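Slide 1. Kitchens and why we lie about them. Wait for the coffee line to sit down.

Open with the Dernum survey — 300 households, 847 complaints, most of them concerning drawers.
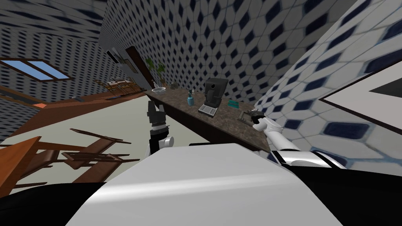
Image: Chrysoula Tsolakis

Slide 2. People say they want more counter. Give them more and they put mail on it. Pause for guilty laughter. If none, move on fast. 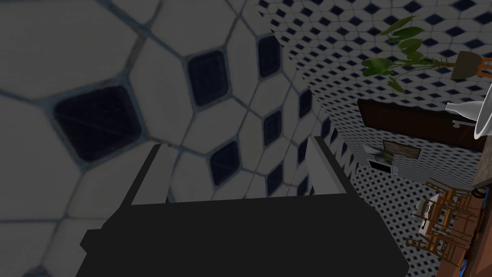

Hexagonal tile with small navy squares

Slide 3. Grout. Keep this to 7 minutes — in March it ran 17 and we lost Endale's whole table.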